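Moving the grasp planner off the control thread

For most of March the two-finger arm had a stutter. It would travel toward a pregrasp pose, hesitate for a fraction of a second, then carry on. The joint logs showed commanded velocity dropping to zero and coming back, with no fault raised. Rafia Magsi noticed that the pauses lined up with replanning, and after that the cause was easy to find.

Our stack is small. Hayat is the perception process: it takes depth and color, segments the table, and publishes a list of object hypotheses with a cloud and a confidence for each. Aneck is the planner. It samples grasp candidates on each cloud, throws out the ones that collide, and hands a trajectory to the controller. I wrote the first version of Aneck as a library call inside the controller process, which was convenient for debugging and wrong for everything else. Every time a new hypothesis list arrived, the controller waited on a lock held by the planner.

The fix has two parts. Aneck now runs in its own process and writes finished trajectories into a double buffer. The controller reads whichever buffer is current and never blocks. If no new plan has arrived by the end of the present one, it decelerates along the path and holds. The splice from old trajectory to new is done in joint space with a cubic blend over 40 ms. I tried 28 ms first and the wrist current spiked on direction changes, so 40 it is.

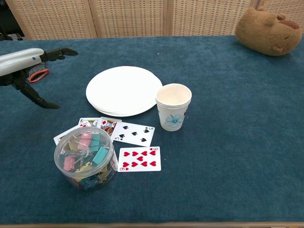

The second part was staleness. With planning decoupled, a trajectory can be computed against a world that no longer exists. Each hypothesis list now carries a sequence number, and each trajectory records the number it was planned from. The controller rejects anything more than 3 lists behind. Agustina Ledesma argued for a wall-clock limit instead. I prefer the count for replay, where the clock runs at whatever speed the disk allows, but her version is in the config file for live use.

Thin, flat objects remain the weak spot, and this is a perception problem that the planner inherits. A playing card on felt sits inside the depth noise, so Hayat finds it by color edges alone and the height is a guess. When something rests on top of the card, the visible region gets split and we sometimes publish two hypotheses for one object. Aneck will then happily plan a grasp for each half. I have added a merge step that compares edge directions across the gap – it works on straight borders and does nothing useful for round ones.

Clear plastic is the other old complaint. Depth goes through the wall of a container and returns whatever is inside, which gives a ragged cloud with a hole where the lid should be. For now the segmenter fits a cylinder to the color outline and the planner uses the fitted shape for collision checks. Samina Chaudhry is looking at whether the fit can be skipped when two views agree.

Tooling notes, mostly for myself. The replay script now takes a start sequence number, so there is no need to sit through the whole log to reach one bad plan. The plan viewer draws rejected candidates in gray with the reason code next to each. Reason code 3 used to cover both "self collision" and "outside workspace", and these are now separate.

Still open: the hold behavior has no timeout, so a crashed planner leaves the arm parked politely until a person looks at the terminal. There is a heartbeat message defined for this. The controller doesn't read it yet.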